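# Capítulo 9. Conservación y trasvase de líquidos alimentarios

## 9.1. Planteamiento general

El deterioro de un líquido alimentario comienza en el momento en que entra en contacto con el aire. Aceites, vinagres, jarabes y zumos responden de manera distinta a esa exposición, pero en todos ellos intervienen el oxígeno, la luz y la temperatura. El presente capítulo estudia la forma en que el envasado limita dichos factores y los criterios que rigen la elección del recipiente en establecimientos de pequeña y mediana producción.

Se recomienda al estudiante repasar, antes de continuar, los conceptos de acidez, actividad de agua y oxidación lipídica expuestos en los capítulos anteriores. Los cálculos de volumen se expresan en litros, salvo indicación en contrario.

## 9.2. Un caso de referencia: la planta de Telness

A lo largo del capítulo se utilizarán los registros de la planta de jarabes de Telness, dependiente de la sociedad Barrientos. En la campaña iniciada en agosto, la planta trasvasó 3026 litros de jarabe base, de los cuales 1188 se destinaron a la venta directa y el resto a obradores de la comarca de Udora. El producto se almacenó a 18 °C en depósitos cerrados hasta su embotellado.

Los registros permiten seguir cada lote desde el depósito hasta el recipiente final. El lector encontrará en ellos anotaciones incompletas, lo que corresponde a la práctica habitual de una instalación de estas dimensiones; en los ejercicios se señala cuándo un dato ausente debe estimarse y cuándo procede descartar el lote.

## 9.3. El espacio de cabeza

Se denomina espacio de cabeza al volumen comprendido entre la superficie del líquido y el cierre del envase. Su función principal es absorber la dilatación del contenido cuando aumenta la temperatura. Un espacio insuficiente somete el cierre a presión; uno excesivo incrementa la cantidad de oxígeno disponible y acelera el pardeamiento.

En los envases transparentes, la altura del líquido puede comprobarse a simple vista en el hombro de la botella. En los opacos se recurre a la pesada o a la varilla graduada. El nivel se mide siempre con el envase vertical y en reposo.

**Figura 9.1.** Botella de plástico transparente, con boca roscada y anillo gris en el cuello. La línea pardo rojiza señala el límite superior del líquido.
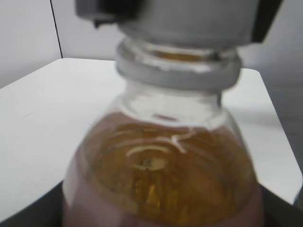 Desde Bamau se objetó, durante la revisión de este texto, que la definición anterior resulta válida para el envase cerrado, pero deja sin resolver el caso del envase de uso repetido, cuyo espacio de cabeza crece con cada servicio y renueva su aire en cada apertura. La observación es pertinente. En lo sucesivo se distinguirá entre espacio de cabeza inicial, fijado en el llenado, y espacio de cabeza de uso, que depende del consumo y no puede controlarse desde la planta.

## 9.4. Materiales del envase

El vidrio presenta una permeabilidad al oxígeno prácticamente nula. Los plásticos ofrecen menor peso y mayor resistencia al golpe, a cambio de una barrera más débil, cuyo valor depende del polímero y del espesor de la pared.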